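I own more plastic than any grown woman needs, and I blame summer. Every June I'd buy one more tumbler, one more bowl, one more set of picnic things in a color I couldn't resist, and by October the cupboard over my stove wouldn't close. So this year I took it all down and decided what stays.

The rule I came up with was simple. If I hadn't drunk from it, eaten from it or rinsed berries in it since spring, out it went. The lids went first (16 of them, and not one fit anything I own!). Then the Harkham pitcher with the handle I've glued 3 times. I was doing so well -- and then I got to the teal.

I have a weakness for see-through teal. My aunt kept hard candy in a teal dish on her porch, and I think I've been trying to buy that dish back ever since. Set one on a white table by a window and the whole side lights up like a swimming pool.
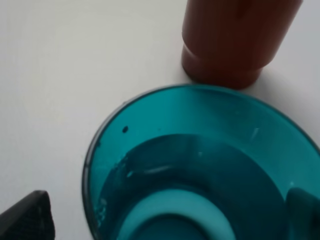
Ivone Pimentel told me I was being sentimental, and that colored plastic only earns its shelf space if you use it every day. She keeps four pieces, total, and they live on the counter where she can grab them. Once something goes behind a door, she said, it's already gone.

I argued with her for most of a phone call, and then I went and tried it. One teal piece now sits out on the table, and so far it's held clementines, hair ties, a pile of screws from the Kazmi shelf I still haven't put up, and popcorn (twice in one night, no regrets). I wash it by hand with a soft cloth and plain dish soap, because the scrubby side of a sponge turns clear plastic cloudy in no time and I've ruined enough of them that way.

The rest filled two boxes. Tainá Frota took one for her classroom, where they'll be paint water cups by next week, and the other is still in my hallway. I've gone back into it once already, for a yellow bowl.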